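Reading and Playing at the Keyboard
Handout 2: Finding the melody, adding the left hand

Reread the page on note names before class. We will use the short minuet by Wei, which is in your packet, and the Salgate tune we clapped last time. Bring a pencil. Pens make a mess of fingerings that change every week.

Where to start

Find middle C, then put your right thumb on it. Each white key up from there gets the next finger. This is called five-finger position, and the first eight measures of the minuet never leave it. Say the note names out loud as you play. Do this twice without worrying about rhythm. 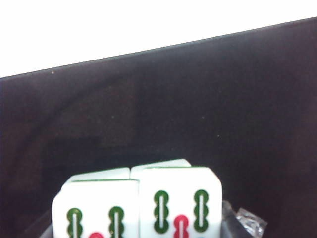

Kaltham Community College — Department of Music
Class Piano I, Section 2
Instructor: Masaru Fukuda

Rhythm

The minuet is in 3/4. Count 1-2-3 evenly and lean a little on the 1. A dotted half note fills the whole measure, so hold the key down until the next 1. Most people let go too early.

Set the metronome to 74 for the right hand alone. If you miss a note, keep counting and come back in at the next bar line. Stopping to fix every slip is a hard habit to lose later.

Left hand

The left hand plays only three chords, and for now you will play them broken, one note per beat:

C major: C - E - G
F major: F - A - C
G major: G - B - D

Write the chord letter under each measure before you play. Measure 6 is the odd one. The melody has an A there and it is tempting to use F, but the book wants G, and the A resolves down on beat two.

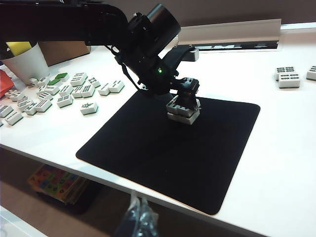 Once the chords feel steady, put the hands together one measure at a time. Play measure 1, stop on the first beat of measure 2, and repeat. Then start from measure 2. It is slow going, and some 31 minutes a day is plenty — split it into two sittings if your hands get tired.

Playing by ear

Pick a song you already know and find its first five notes without looking anything up. Hum the first note, hunt for it on the keys, then ask whether the next one goes up, down, or stays. Write down the letter names only.

For next class

Minuet, measures 1 to 8, hands together, any tempo.
Pomness Primer, page 12, scales of C and G, one octave, hands separately.
Letter names for your ear tune.

The playing check is in November. You may use the music for it.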